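Play Kitchen Collection: Gallery
Wurkovthorpe Toy Lending Library 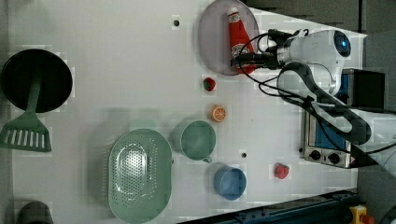
How long may a play kitchen set be kept?
Sets are lent for 6 weeks and may be renewed once, provided that another family has not placed a hold.

The Play Kitchen Collection is one of the most frequently borrowed parts of the Library. It contains toy foods, small dishes, pans, utensils and tabletop appliances for pretend cooking and table setting. The collection opened with 83 pieces and now holds almost 600. Pieces are lent as sets in lidded bins, each with a printed contents card. The notes on this page are intended for families, child care providers and classroom teachers who are choosing a set for the first time.

Toy foods
The fruit pieces include strawberries in more than one size and an orange half with its segments showing. The ketchup bottle is red with a white cap. Teachers often use these pieces for sorting by color, for naming foods, and for taking orders in a pretend restaurant.

Cups, bowls and plates
Tableware is lent in mixed colors. The teal-green cup has a handle, the small round bowl is light blue, and the plate is a gray-lavender shade. Borrowers who require matching place settings for a group should request the Plalline set, which is stored separately and must be reserved at the desk.

Colander
The large oval colander is pale green and has many small holes. It is suitable for washing and draining games, and may be used at a water table. Please dry it fully before it is returned to the bin.

Frying pan and spatula
A round black frying pan is paired with a green slotted spatula. The two are listed on one line of the contents card and should be returned together. A missing utensil may be replaced from the spare parts drawer upon request.

Toaster oven
The small toaster oven has a stainless steel front, a blue-tinted window and two black control knobs. It is the largest item in the set and should be carried separately from the bin. In the Library's programs it is used for pretend play only, and it is to remain unplugged at all times.

Care and return
Dishes and toy foods should be wiped with a damp cloth and mild soap. Pieces should not be placed in a dishwasher. Damage should be noted on the back of the contents card; there is no charge for ordinary wear. Bins may be returned to the front desk during open hours or to the Okafor Room on program days.

Reservations
Sets may be reserved in person or by telephone at extension 226. Group reservations for the July session open earlier than individual ones, and providers are asked to state the ages of the children and the number of tables in use.

The collection is managed by Birdie Oyelaran. Questions concerning classroom loans should be directed to Ansel Rosenthal, School Services.

Page last reviewed 2022-02-15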